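Turico Robotics Center
The Turico Robotics Center opened its doors to the public in April. This thread summarizes the visit program for those who were unable to attend and answers the questions we have received most often.

Turico Robotics Center
Attendance for the day was 431, including school groups from Cidport and the surrounding towns. We thank all visitors for their patience at the registration desk during the morning hours, when the line extended to the parking lot.

Turico Robotics Center
The program consisted of 4 stations. Visitors moved through them in small groups, with a guide assigned to each group. The textile handling station, hosted jointly with Prumia, had the longest wait times and remained open past the posted closing hour.

Turico Robotics Center
The textile station is concerned with everyday garments and towels. Cloth has no fixed shape. A shirt set down twice will lie in two different ways, and a gripping point that was suitable the first time may be hidden under a fold the second time. Guides explained this before each session.

Turico Robotics Center
Views from the textile station, from the full workspace and from the grippers:
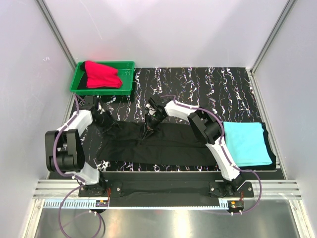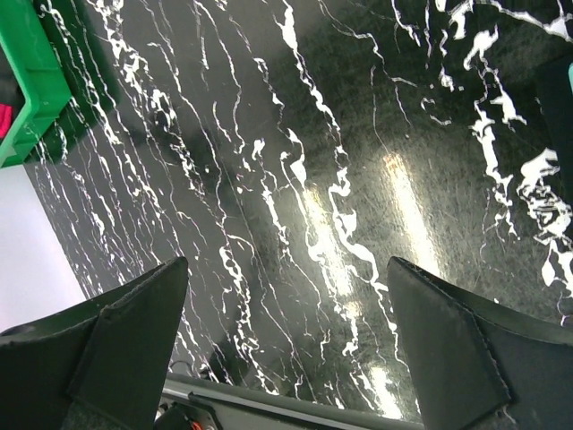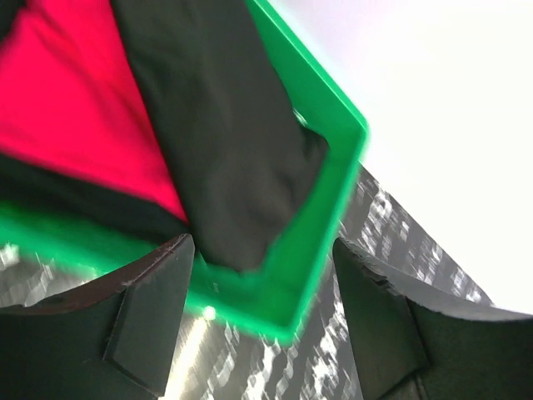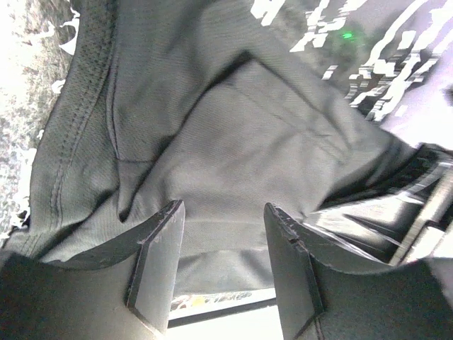 Turico Robotics Center
Sessions at this station were scheduled on the half hour. Visitors were asked to remain behind the floor line while the arms were powered, and staff kept an emergency stop within reach at all times. No safety incidents were recorded during the day.

Turico Robotics Center
Question received: "Can the system fold any piece of clothing?" No. The work is limited to a defined set of items. Garments with zippers, drawstrings or heavy buttons are outside the present scope. We expect to review the list with Prumia before the fall.

Turico Robotics Center
Question received: "How much practice does this take?" The joint project has logged 2,000 handling sessions to date. A session may cover a single item or several, so this figure should not be read as a number of folded garments.

Turico Robotics Center
Question received: "Is it faster than a person?" At present it is slower. Speed was not a goal for this phase of the project. The staff member at the station invited visitors to fold a towel at the side table and compare their times, and a number of our younger guests did so with great energy.

Turico Robotics Center
Question received: "May we donate clothing to the project?" We appreciate the offer. Items are purchased in fixed sizes and fabrics so that results can be compared from month to month, and we are not able to accept donations.

Turico Robotics Center
Several visitors noted that the guide could not be heard well at the back of the textile room. We have recorded this comment and will provide a microphone at the next open day. Printed handouts in large type will also be available at every station.

Turico Robotics Center
A second visit program is being prepared with our partner site in Kurtuluş. The sites will offer the same textile session on the same morning, with questions taken from both rooms. Details will be posted on this account once the schedule has been confirmed.

Turico Robotics Center
Teachers who wish to bring a class should write to the visitor office. Places for school groups are limited to 200 per open day, and requests are handled in the order received. Please state the grade level, the number of students and any access needs.

Turico Robotics Center
A gray umbrella, a child's lunch box and two library books were left in the coat area. They may be picked up at the front desk between 9 a.m. and 4 p.m. We thank Prumia, the Cidport school district and all who attended.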